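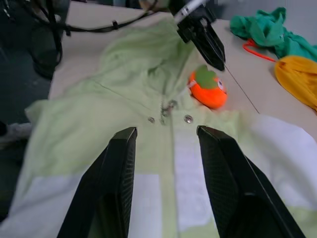
A morning at the Endavow software lab

I had been promising myself a visit to Endavow ever since Nobuhle Kekana invited me last October, and when the open day on 9 January 2018 came up I put my name down before I had even looked at the train times. The lab is on the upper floor of the old Nolte building, up a staircase that seems to go on for ever, and there was a very welcome urn of tea at the top of it.

Most open days of this kind are about the machines. Nobuhle's team write the software that goes on top: the part that takes in the camera pictures, decides what is lying on the table and works out where two arms should go without getting in each other's way. They have been at it for 2 years, and they talk about it with such good cheer that I quite forgot to take notes for the first half hour.

The table with the mint-green jacket was where I spent the longest. Clothes are a favourite subject in the lab, and a rather painful one. A box has corners and stays the shape it was made, but a jacket with a hood can lie in any number of ways, and the program has to make sense of each of them. Nobuhle pointed out the zip and the two round metal snaps either side of it. Small shiny things like those are lovely landmarks for the perception code, she told me, as long as the light behaves itself. The hood, all crumpled up on itself, is the part that gives them headaches. One fold looks very much like another, and the edge the software thinks it has found may only be a crease.

Then there was the little orange plush persimmon with its leafy green top, sitting on the jacket near the zip pull. I took a great liking to it. For the planner it raises a very practical question, namely whether a thing lying on a garment belongs to the garment. Their early version, called Hikon, treated everything within the outline as cloth and would happily have planned a fold straight through a toy. The present one, Corow, labels the objects first and asks for them to be moved before it will consider the cloth at all. I thought that very sensible, and much how my mother went about the ironing.

Darnell Lindqvist looks after the control side, and he was kind enough to go through the two-arm business with me twice. Each arm has its own camera at the wrist, so each has its own opinion of where things are, and the opinions have to be brought together before anybody moves. When one gripper comes down from the far side of the table and the other is reaching in from the near side, the planner keeps a sort of bubble around each of them. If the bubbles touch, one arm waits. Darnell showed me the log on his screen, where the waits come up as yellow bars, and it can hold up to 100 of them before the oldest drops off. He is hoping to make the bubbles smaller, but he wants better calibration first, and he was very firm on that!

I had a go with the replay tool as well. You pick a recorded attempt from a list (there were 1,647 in it when I sat down), drag a slider, and see the planned path drawn over what the wrist camera saw. It is a simple little program and I could have played with it all day. Nobuhle wrote the first version over a weekend, mainly for herself, and now the whole team opens it before they open anything else – including their post, I was told.

After lunch there was a short talk on cables, of all things, and how the planner is taught to leave slack for them when an arm turns. I had expected to nod off and didn't. Somebody asked whether the software would ever manage a fitted sheet, and Darnell said to ask him again in 5 years.

The next open day has not been fixed yet, but they keep a list at the front desk and will write to you if you leave an address. Do take a cardigan, the upper floor is draughty, and the biscuits go early.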